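Library > Working Papers > Domestic Fittings > Section 4

Search this collection Enter title or keyword Go

4. Placement of the Outlet Strip at the Work Table

4.1 Mounting

The Triko layouts considered here put the power strip on the wall behind the table, in a vertical position. The more common choice is a strip lying flat on the tabletop, which takes up working depth and tends to shift when a plug is pulled. A hook-mounted strip leaves the surface clear, but it hangs from a single point at the top, and sideways force on a plug can turn it. In the Clurkinport room the strip hangs from a hook, and its cord is led down behind the table.

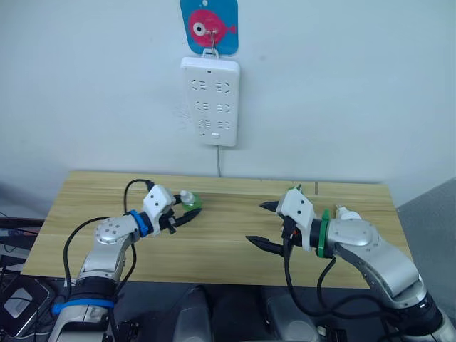

Figure 6. Wall-mounted strip with six socket groups in three rows of two; switch at the lower end, fish card above.

The height of the lowest row was set at 900 mm from the floor. Lower positions were rejected at the planning stage because the cord would have bunched against the rear edge of the table. The card was left in place as a fixed visual reference for height, and its position was not changed between layouts.

4.2 Adapters and small parts

A plug adapter adds length in front of the socket face. With two adapters in the same row, the bodies may touch even where the sockets themselves are well separated. The problem is worse for housings with wide shoulders, such as the Šimkus pattern, and less marked for the narrower Zikov pattern.

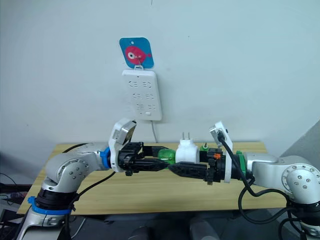

For this reason spacing was recorded by row as well as by socket. The log used in this section holds 2,688 entries, of which 694 concern an adapter placed next to an occupied socket. Entries for the top and bottom rows were kept apart, as the bottom row lies closest to the switch and a large housing there can make the switch hard to reach.

Small white parts are a separate matter. On pale wood their outline is weak, and users in the July round asked for a darker mat in the area where parts are set down.
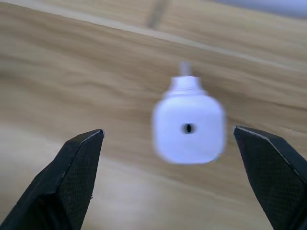
A reader of the draft from Clurkinport objected that a mat would only move the difficulty, as clear and tinted parts would then be harder to find, and proposed a shallow tray with a light base and a dark rim. The objection is accepted in part. Trays were not tested, and the mat is retained in Layout 2 only.

4.3 Cord route

The cord should drop straight from the lower end of the strip and pass behind the tabletop without crossing the area in use. A slack loop at table height catches on items pushed toward the wall.
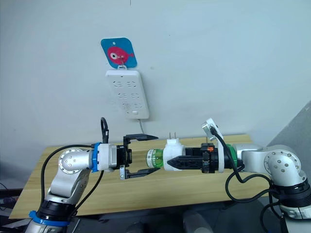 Figure 7. Strip and cable above the light wooden tabletop, with the gray panel at right.

Where a side panel stands close to the table, the strip should be mounted far enough from it to leave room for the hand on both columns of sockets. Clearances for each layout are listed in the appendix.

Contact the editors | Copyright Triko Working Papers | Back to top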